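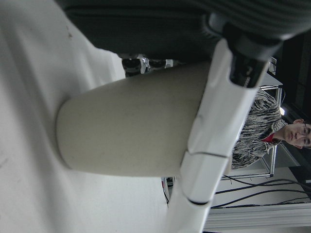

A paper cup is still a thing you use once and throw out, Ruairí Lynch told the office team at Clutero, and no shade of beige is going to change that.

NOONAN, Friday, May 26, 2023 – Clutero will stop ordering paper cups for its break room and meeting tables when the current supply runs out. The company does not expect this to fix much. It would like to stop paying for something it keeps finding tipped over on a table.

The Noonan office used 3,676 paper cups between December and the end of last month, going by its own supply orders. It has 21 desks. Staff were asked to explain the number and mostly pointed to visitors, although the sign-in book does not back them up.

The cup in question is the Paron, a plain beige paper cup, wider at the rim than at the base, with a smooth outside. Clutero picked it because it looked more natural than the white one it replaced. Looking back, the company is not sure what it thought it was getting. The color of a cup says very little about where it ends up, and the recycling hauler's list for the building did not get any longer when the cups turned beige.

Starting with the next order, the break room shelf will hold mugs and glasses on loan from Bistico, the lunch counter downstairs. Bistico will wash them with its own dishes for a monthly fee. Clutero has signed up for three months and has made no promise beyond that. Earlier drives to get people to bring their own mugs lasted two weeks at best, and the sink paid for it. 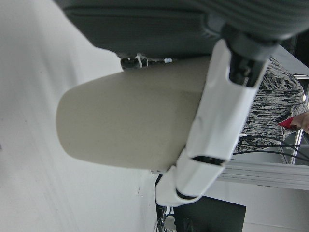 Jasper Verbeke wrote back that mugs need hot water and soap every single day, and asked whether the company had added that up before calling the change green.

It had not, and this release does not call the change green. Clutero has figures for what it buys and none for the water Bistico uses. It will ask for them. If the answer is poor, or if half the mugs have walked off to people's desks by the end of the trial, the paper cups may come back – in whatever color is cheapest.

Leftover Paron cups will stay in the meeting room cabinet for guests until they are gone. Staff who want one can still take one. Please put it in the trash afterward.

Questions about the mug trial can be left at the Clutero front desk in Noonan.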